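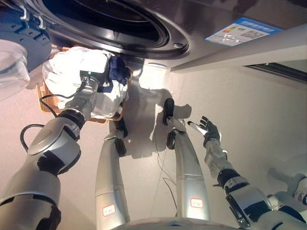
Report on the open day at Sandus

Submitted by Flynn Cosgrove, Applied Technology, second year

Why we went

Our assignment was to visit a place where robots are being tried out for ordinary work, watch what they do, and write down whether we believed it. Our group was Áine Rafferty, Hamish Henare and me. We picked the Sandus open day in November because the program promised household chores and all three of us do our own laundry. We had also read the one-page handout in class, which says the future of the home "starts with the washing machine." I went in doubting that and I came out doubting it a bit less in one place and more in two others.

The visit began at 10 with a talk by Annelore Kasten, who runs the demonstration program. She called the project Prillura. After that we were walked to the laundry station and left there for most of the morning with Kane Pirihi, who answered questions and was a lot more careful with his words than the handout was.

What the laundry task is

The job sounds small. There is a front-loading washer, a wicker basket of laundry in front of it, and a robot with two arms and two legs. The arms don't end in the same thing. The left one has a gripper, and the right one has a black hand with several fingers. Kane said the gripper is the one they trust for cloth and the hand is there for finer work later on. I asked how much later and he said he would not put a date on it, which I respected.

Hamish asked whether the robot understands what laundry is. Kane said no. It has a goal for where the cloth or the basket should be, and it has what its sensors give it. A lot of the questions from other visitors were really this same question, and he gave the same answer each time.

What we paid attention to

We split it up. Áine watched the left arm, Hamish watched the right, and I wrote down what the people in the audience said, plus anything that looked different from the handout.

Áine's notes are mostly about cloth. A white heap in a basket has no clear edges, so the gripper can be pressed down into it and still have no single item. She thought the one dark navy piece made things easier to follow for us, and she wondered if it made things easier for the robot too. We put this to Kane, and he said color does help. Áine wrote "so what about a basket of all white towels?" and underlined it. I think it is the best question any of us had, and the answer she got was that they would like to try it more. 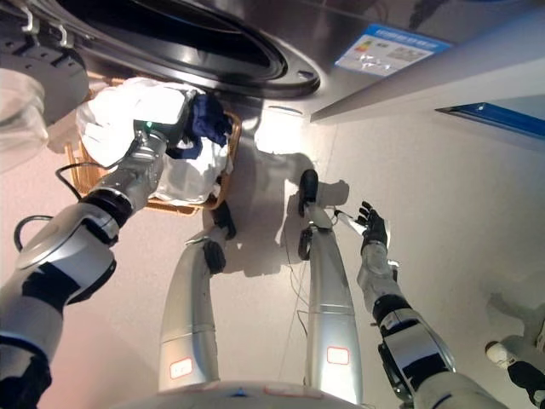
Hamish found his job frustrating. He had expected two arms to work together the way a person's do, one steadying the basket while the other one lifts. In the parts he wrote up, the left arm was at the basket and the right hand was held out over the floor, away from the laundry. He may have missed something, and he says so in his notes. But the handout talks about "two-armed housework" and we did not come away with a good example of it.

The numbers we were given

The handout lists 2205 practice runs of the laundry task, and says 1620 of them were "completed." That is 73 percent. I asked Annelore Kasten what completed means and she said the run ended without a person stepping in. So a run could count as completed with a sock left in the basket. She was open about this when asked, but the handout does not say it, and most visitors would read that number as clean clothes in the machine.

We also asked for the time per load. No figure was available. For a chore that takes me a minute or two, I think time should be the first thing on the page – ahead of the run count and well ahead of the slogan.

Kane compared it with an older system called Todo, which was bolted to a bench and needed the basket in one exact spot. He says the present one copes with a basket that has been moved. I have no reason to think he is wrong, but we had no way to check.

What I think

The hardware impressed me more than the claims. Getting a gripper into a soft pile under a washer door is hard, and I had not thought about how hard before that morning. What I don't accept is the jump from there to a robot in the home. My apartment has stairs and a laundry closet where you can't open both doors at once.

Hamish disagrees with me and wants it noted. He thinks 50 years of washing machines started with something just as clumsy, and that I am grading a prototype like a product. Áine is in between.

If the class goes again next year, I would ask Sandus beforehand for the time per load and for what counts as a failed run. I would also bring our own basket, with only white towels in it.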